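Kornby Coffee Table, Black Lacquer

Lerell / Living Room / Coffee Tables

If you like a room with some drama in it, the Kornby is a treat. It's the formal coffee table from Lerell's Zodance collection, a long rectangular piece in deep black lacquer with gold along the apron, and it has the kind of shine you notice from the hallway. We've had it in the catalog for 7 years now and it still gets more letters than anything else we carry.

The front is where most of the detail went. A thin gold trim runs along the edge of the apron, with a small ornament in the middle and a round rosette at each corner. The front legs curve, which keeps the whole thing from looking like a box, even though there's a boxy cabinet base tucked in between them. Nanna Mikkelsen drew the table, and she fought hard for that base – she wanted a piece with some weight to it, something that could hold its own in front of a big carved sofa.

And it does! We love it with damask, with patterned carpet, with heavy curtains, all the things people tell you to be careful about mixing. The lacquer is dark and plain enough to calm everything around it. Put it near a window if you can, because the top picks up daylight beautifully. 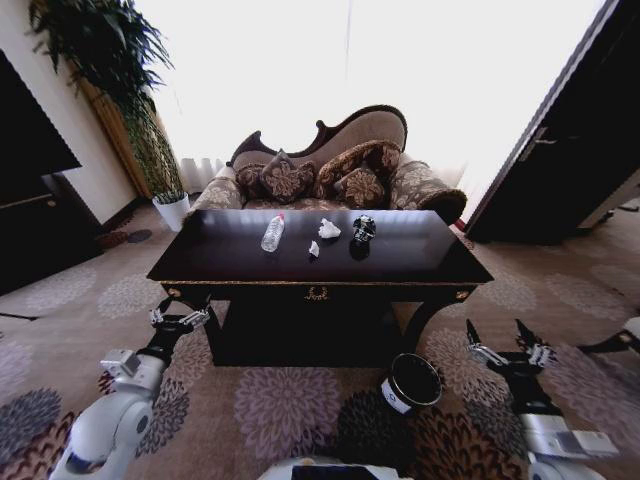 Kornby in black lacquer with gold trim, shown with a carved-frame sofa in beige and brown damask.

It's a table for using, too. Water bottles, tissues, snack wrappers, the remote, whatever lands there during a movie – clear it off, run a soft cloth over the top and you're back to the shine. A barely damp cloth is fine for sticky spots, followed by a dry one. Please skip anything gritty, and skip spray polish with silicone, which leaves a haze on dark lacquer that takes forever to buff out. Go lightly over the gold.

Lorna Barredo in our finishing shop suggests dusting in one direction, long side to long side, with a clean microfiber cloth. Fine scratches on gloss black show most when they run in circles. She also likes felt pads under lamps and vases.

Details

Shape: rectangular
Finish: black lacquer, high gloss
Trim: gold, with center ornament and corner rosettes
Height: 16 inches
Assembly: the legs arrive attached; allow 2 people for lifting
Price: $600
Care: soft dry cloth, coasters under hot cups

Pairs well with

The Azimi side table has the same lacquer and the same corner rosettes in a smaller size, and looks great at the end of a sofa with a lamp on it. If you already own an older Azimi, the gold may be a touch warmer than on the Kornby, so ask us for a trim sample first.

Delivery

We bring the table into the room you choose and take the packing away with us. Measure your doorways before you order, and leave the felt wrap on the legs until the table is in its final spot. The next batch leaves the shop in January.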